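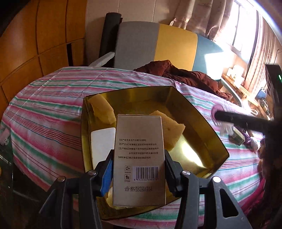

Small carton held in a hand-held gripper, home trials.

Call for participants: hand-held gripper comparison, home trials

Ernau is looking for people to take part in a paid comparison of two finger pads for hand-held grippers. The work is done in your own home, with things you already have there. You do not need any experience with robots.

The study is run by Ernau with Lellmont, who make the pads. Recordings are used to decide which pad goes on the next version of the gripper, and later to train an arm to make the same movements.

What you will do

You will be given a pair of hand-held grippers and both sets of pads. You pick things up with one or both grippers, move them a short distance and put them down again. A camera on each gripper records what the fingers are doing. Every item is handled first with one pad and then with the other, in the order given on your task sheet.

We want ordinary household goods. The main groups are:

Small cartons, such as medicine or cosmetics boxes. These are gripped by the narrow sides and held upright for a few seconds. Printed faces are fine and need not be covered.

Sealed food packets. Crackers, biscuits and crisps are all suitable. The pads should touch both sides of the packet without crushing what is inside. Broken contents do not spoil a recording, but please note them on the sheet.

Soft items, such as sponges, pouches and folded cloths.

Nothing should weigh more than you can comfortably lift with one hand. Please leave out knives, glass and anything hot.

A table is the usual place to work, but we also need recordings made on beds and other soft surfaces, where a packet sinks slightly and the fingers have to come in at a lower angle. Patterned cloths and sheets are welcome. Leave the room as it normally is. Daylight from a window is fine, including direct sun.

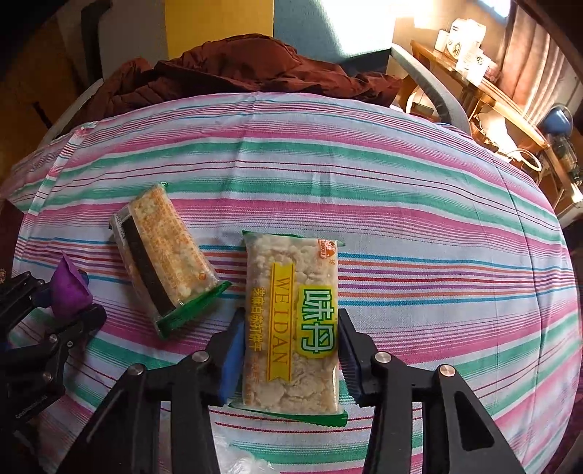
Who can apply

You should be 18 or over and able to open and close a hand gripper repeatedly for up to 70 minutes with breaks. Left-handed people are particularly welcome, as the first round had too few. If you have had a hand or wrist injury in the past year, please tell us before you book.

Others in the household may be at home during the session but should stay away from the work area. Please put away letters, bank cards and photographs of people.

Time and payment

There are 2 sessions, a week apart. The first begins with a short practice, which is not recorded. Payment is £165 for both sessions, made by bank transfer after the grippers have been returned. If you stop after the first session you will be paid half.

The kit is delivered and collected by courier at our cost. You are not charged for ordinary wear. Torn pads should be sent back with the rest, as we measure them.

Your recordings

Sound is not recorded. You may watch your recordings before they are sent and delete any you do not want us to have. Your name is kept apart from the files.

How to apply

Write to Yamila Urrutia, Trials Office, Ernau, quoting reference 624. Tell us which hand you use, what surfaces you could work on and which weeks in November would suit you. Questions about the grippers or pads go to Violeta Bravo at the same office.

Applicants who took part in the Patham trial may apply again. Staff of Lellmont and their families may not.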